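The Bed Is Not a Closet: A Talk With the Host of the Camamcombe Bedroom Workshop

Of all the evening classes at the Camamcombe home center, the one that fills up first is about clothes on beds. I went in November, loved it, and stayed behind afterward to ask the host everything I'd been too busy scribbling to ask in class.

She started the workshop after a move to a smaller apartment. "I had one bedroom and no hallway, so every shirt I took off landed on the foot of the bed," she told me. "Then at 11 at night I'd push the whole heap onto a chair, and in the morning it went back to the bed. I did that for a year!"

Her cure is a low woven basket on the rug at the foot of the bed, with no lid. Lids are where good intentions go to die, she says, and I have a closet full of lidded hampers that back her up.
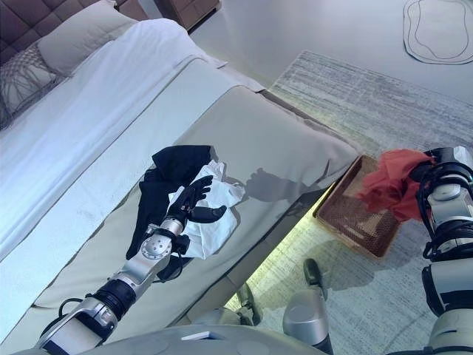 Kastcombe, who has left comments on our bedroom columns before, wrote in to say that a basket on the floor only works if it gets emptied, and that a small one is best for exactly that reason. I passed this along and the host was delighted. "Yes! Small! If it holds 8 shirts you'll do a wash. If it holds forty you'll move."

She has strong feelings about the bed itself too. She likes a plain white duvet and a runner across the foot in beige or gray, something you can shake out the window and throw in the machine. The runner is the landing strip. Clothes may touch down on it, but they can't spend the night.

Dark things go first, in her system. "A black top on white bedding bothers the eye from across the room," she said. "Pick that up and you've got the momentum for the rest." She gathers each piece from the middle with one hand and drops it in. Folding comes after the wash, never before.
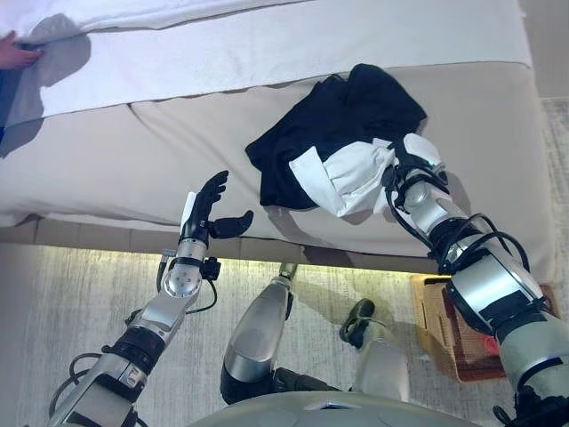

Sorting without the agony

I asked about colors, which is where I always get stuck. She sorts at the basket, in one pass: reds by themselves, whites by themselves, everything dark together. Anything she isn't sure of goes with the darks.

Knits get a little extra attention. She turns them inside out, checks the cuffs, and keeps them away from zippers. She learned that from a charcoal sweater she still misses.
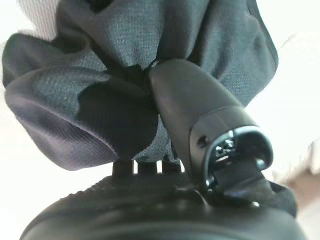 Dark knits: wash cool, dry flat.

The class has grown well beyond the first handful of neighbors. The waiting list is up to some 100 names, and she'd like to add a morning session for people who work nights. She's also putting together a short printed guide under the title Pluteo, with a page for each room, and the bedroom page is already done. I got to read it and it's great fun, particularly the part on decorative cushions (she allows one).

What I liked most was how little she wants you to buy. The basket, the runner if you don't have one, and that's the list.
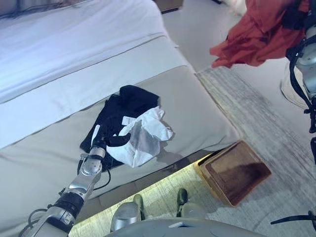
She doesn't even mind a messy bed in the afternoon. "It's a bed, people live on it," she said. "I only care what's there when you want to lie down." Her own nightly round takes her less time than brushing her teeth, and she does it with the radio on.

I've been trying it at home for two weeks now. The chair in my bedroom is a chair again, and I sat in it to type this up.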